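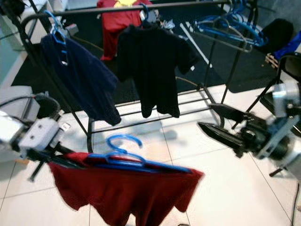
Drying clothes indoors without the musty smell

I've dried my laundry inside for years, first because the dryer died and then out of pure stubbornness, and I've made every mistake there is. Stiff towels, hanger bumps, a whole load that smelled like a pond. So this page is where I keep what works in our house. Skip around as you like!

Before anything gets hung up

Run a second spin. It costs a few minutes and saves hours on the rack, especially with jeans and sweatshirts. If your machine has a spin-only setting you've probably never touched it, and now's the time. (Leave wool out of this.)

Take things out when the cycle ends. I know, I know. I used to start a load at bedtime and find it again at lunch, and then I'd wonder why the shirts smelled. Now I set my phone for when the machine finishes. If a load has been sitting and you can smell it, wash it again, because a rack won't fix it.

Shake each piece hard, twice, holding it at the hem. Shirts by the hem, pants by the cuffs. You'll hear a snap when you get it right, and half your ironing goes away right there.

Use less detergent than the cap tells you to. That crunchy feeling in air-dried towels is partly leftover soap. I fill to the lowest line for a normal load and have never once regretted it.

Sorting wet things on a table

My favorite habit is the two-minute sort, which I got from my neighbor Laurențiu Zamfir, who raised kids in an apartment with one rack and no balcony. You dump the basket on any table you can wipe down, and you make piles by how long things take to dry. Thick stuff goes up first and gets the best spots. Thin stuff can go anywhere.
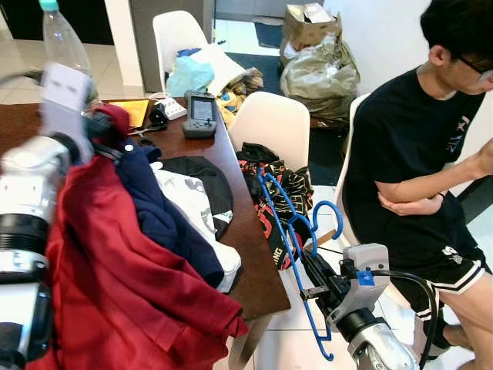

Color matters at this stage too, more than I used to think. Damp clothes lying on top of each other can pass dye around, and I have a formerly white pillowcase to prove it. Anything new and dark or new and bright gets its own end of the table until I trust it. A deep red piece heaped up next to a navy one is fine for a few minutes if they're both old and well washed, but I wouldn't leave them like that while I went to make dinner. And if your table is wood, put down an old towel or a vinyl cloth first. Mine has a pale ring from a wet sweater that no amount of polish has touched.

To find out if something bleeds, press a damp white rag against an inside seam and hold it there while you count to 30. Color on the rag means it gets washed alone, in cold water, until the rag comes away clean.

Where to put the rack

Give it air on both sides. Mine spent two winters shoved against the bathroom wall, and the back row never dried. I pulled it out 6 inches and it was like having a different rack.

A fan beats a heater. Point a small one low and across the clothes, on its gentlest setting, and crack a window if the weather allows. Keep heaters well away from fabric, please, and don't hang anything over them.

Leave gaps. If sleeves are touching, you've got too much up there. Do a smaller load tomorrow.

Check what your rack can hold before you load it with wet denim. I had an old Pindwood that folded itself flat one evening with everything on it, and I still jump when I hear a crash from the laundry room.
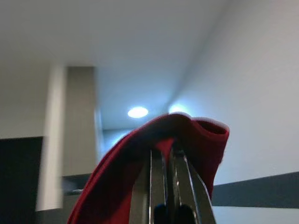 Page last changed: October

Getting the hems and pockets dry

The smell nearly always starts in the thick parts. Waistbands, pocket bags, hood linings, the ribbing on cuffs. Turn pants inside out for the first half of drying, then flip them back. Pull pockets all the way out so they stick up like little ears. Hoodies hang best upside down with the hood loose.

If a hem has rolled while wet, smooth it flat with your fingers now. Once it dries rolled, you'll need steam.

The back-of-the-hand test: your palm is too warm to judge, so use the back of your hand on the thickest seam. If it feels cool, it's still damp. Put it back!

Hangers or bars?

I go back and forth. Bars leave a crease across the middle, hangers leave bumps at the shoulders. For T-shirts I've settled on plastic hangers with rounded ends. Wire ones can rust, and bare wood can stain a light shirt when it's soaked.

Feed the hanger up through the bottom of the shirt and never down through the neck. Stretched collars come from that one lazy move, and I did it for most of my life. Then tug the shoulders square and run your thumb along each seam so it lies where it should.
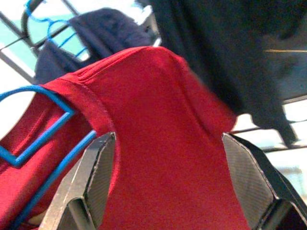

Red T-shirt on a blue plastic hanger, shoulder seam showing.

Knits that weigh a lot when wet (sweaters, anything chunky) don't get a hanger at all. Lay them on a towel, roll the towel up, lean on it with your whole weight, then dry them flat on a second towel. Turn them over at bedtime.

Odds and ends

Socks go on the lowest bars, toes down. Pair them as you hang them and putting away takes no time.

Keep spare hangers on one end of the rack, hooks all facing the same way. Mine tangle anyway, but less.

Vinegar in the rinse helps towels. Half a cup, no more, and never in the same load as bleach.

Wipe the rack itself with a damp cloth every month or so. Dust on the bars leaves gray lines on white shirts, and it took me a shamefully long time to work out where those lines were coming from.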